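Unit 5: When a processing plant closes – reading the decision

These notes go with the second half of the lecture. Please read them before the tutorial, together with the Galanis case sheet. The sheet is short but the table on the back page is needed for the exercise.

## 1. Closing is a decision about the future

Many students write in their assignments that a plant closed because it "lost money last year". This is usually too simple. A company can keep a losing plant open for many years if it expects the margin to come back. What matters for the managers is the cash they expect to receive from now on, compared with the cash they would receive if they stop.

Money already spent on the plant is a sunk cost. It stays in the accounts and it may cause a large write-down when the closure is announced, but it should not change the choice.

## 2. The Bridport smelter

Our case is the lead smelter of Hasasier at Bridport. At the time of the announcement it employed 651 people, without counting contractors. The company gave itself three options:

- keep the smelter running and replace the old furnace
- convert the site into a storage and shipping terminal
- close completely and clean up the land

The second option was chosen. A terminal needs far fewer workers, so for the town the difference between the second and the third option looked small. For the company it was large, and the reason is the clean-up. As long as the site is in use, most of the remediation work can be put off, and a cost which comes later is worth less today.

Please note that the provision for remediation must still be shown in the balance sheet. Putting off the work does not make the liability disappear. 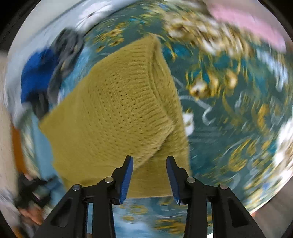

The treatment charge is the other number to watch. A smelter does not really earn the metal price. It earns a fee from the mine for treating the concentrate, plus a small part of the metal it recovers. When new smelters open elsewhere, they compete for the same concentrate and the fee goes down, even in a year when the metal price is high. Newspapers often miss this point, and so did two of the analyst reports we read in week 3.

## 3. Who carries the cost

The direct cost to the company is redundancy pay, contract penalties and the write-down. Outside the company we find:

- suppliers with one main customer. Plirnau, which serviced the furnace linings, had no other client in the region
- the port, which loses tonnage in but may gain some tonnage out
- the local council, through lower rates if the land is revalued

We should be careful with job multipliers. A newspaper may write that each smelter job supports three others, but the figure depends on where the workers live and how long they stay after the closure – and on who has paid for the study.

## 4. Exercise for the tutorial

Assume remediation would cost $100 million if it was done today. Calculate the present value if the work is delayed by 5 years, first with the discount rate in the Galanis table and then with a rate of 3 per cent. Ignore inflation in both cases.

Then write one paragraph on which rate you would defend in front of the board, and one on which rate you would defend in front of the council. Bring it on paper, as we will exchange them in class.

Reading: course reader, chapters 3 and 5. The appendix on hedging is optional and will not be in the November exam.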